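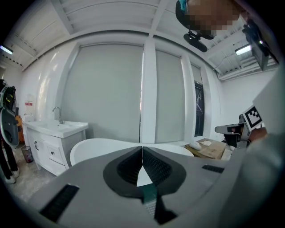 The Haruna hand-held gripper in use beside the bathtub, with a second one in hand at right.

Mi-kyung Won has been renting out the Haruna kit from Bultisance for a little over a year now, and when I caught up with her in August she was happy to talk about it for as long as I cared to listen (which was most of the afternoon, and two pots of tea).

"People want to know about the arm first, and there isn't one," she told me. "You hold the gripper yourself. You do the job the way you'd do it at home, and the recording goes off to teach a robot later."

The bathroom work is her favorite part of the catalog. Customers can hire the grippers alone or book a room along with them, with a tub and a sink to work around, and she says the room is what brings them back. "Everybody has kitchen data. Try finding a bathtub!"

A basic rental is 200 dollars a day, and the full package, with the room and a trained operator, comes to 3000 for the week. I asked whether that was steep for a small lab. She thought about it, and then admitted that the first week used to be harder than it should have been, mostly because the manual ran to 100 pages and hardly anyone read past the setup chapter. The new one is 19 pages long, and she wrote a good deal of it herself.

Ilse De Bruijn, who hired the kit for her group at Pullham, was kind enough to give me her side of it by phone. She likes the grip and the fingers, and she likes how quickly her students took to it. She is less fond of the weight. "By four o'clock my wrist knows all about it," she said, laughing. "We swap people every half hour now, and that's been fine."

Mi-kyung has heard this before, and she took it cheerfully. A lighter shell is being tried out at the Karkmont workshop, and she hopes to send Ilse one of the first.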